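3.2 Materials and exposure conditions

The fabrics considered in this section are woven upholstery cloths in dark red and purple shades, which are usually dyed with a mixture of two or three dyes of unequal lightfastness. When one component fades faster than the others, the cloth changes in hue as well as in depth. Khosravi's earlier trials on flat swatches treated both changes as a single color difference value, and we follow that practice in Table 2 but report hue separately in Table 3.

Four cloths were tested, coded Arell, Honen, Hendriks and Plula after the names used in our sample store. All four have a textured face. Swatches were cut along the warp, conditioned overnight, and mounted on white card with one half covered. Exposure was carried out in a xenon lamp cabinet for 600 hours, with readings taken every 80 hours and a final reading at the end of the run. A second set of swatches was held in a dark drawer as a control. 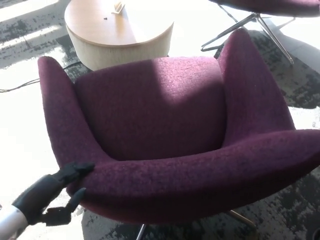
Flat swatches leave out the geometry of real seating. On a curved shell, the angle between the cloth and the incoming light changes over a short distance, and one part of the shell may shade another. Dose was therefore estimated point by point from a simple model of a tub chair placed near a south-facing window. The model divides the surface into 3,000 patches and sums the direct and diffuse light reaching each patch over one year. Reflection between patches was ignored, as was any light passing through the cloth to the padding.

Window glass was treated as a fixed filter. This is a weak point of the method, as coated glazing differs widely in how much near-ultraviolet light it passes, and the older dyes in the Hendriks cloth respond strongly in that range. Vermeulen has suggested a correction based on glazing type. We did not apply it — the necessary data were available for only one of the window types in the model.

3.3 Measurement on textured cloth

Color readings on a nubby weave depend on where the instrument lands. A small aperture may cover mostly raised yarn at one position and mostly gaps at the next. We used the largest aperture on the instrument and averaged five readings per swatch, turning the head a quarter turn after each of the first four. Repeat error on unexposed cloth was acceptable for Arell, Honen and Plula but remained high for Hendriks, and small differences in that cloth should be read with care.

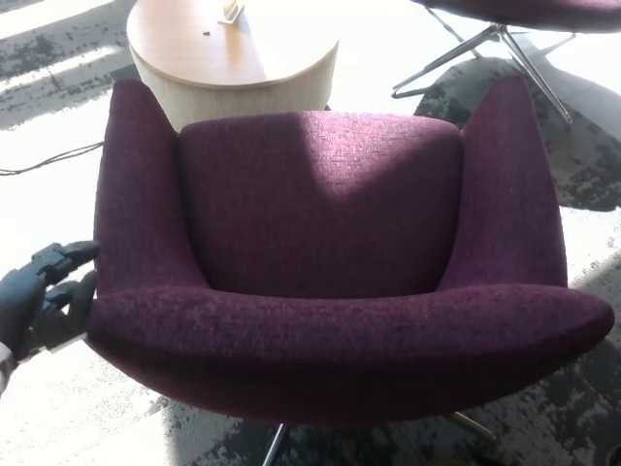
Figure 3. Tub-form lounge chair in purple textured upholstery, with direct sunlight on part of the backrest and the seat in shade.

Visual grading was carried out alongside the instrument readings. Two graders compared each exposed half with its covered half against a gray scale under a daylight lamp. Where they disagreed by more than half a step, the swatch was graded again on another day and the second result was kept. Grading was done with the warp upright in all cases, as the apparent depth of a textured cloth changes when it is turned.

The dose model and the swatch results were then joined by linear interpolation between readings. Patches with a yearly dose below the first reading were assigned no change, and no value was extrapolated beyond 600 hours.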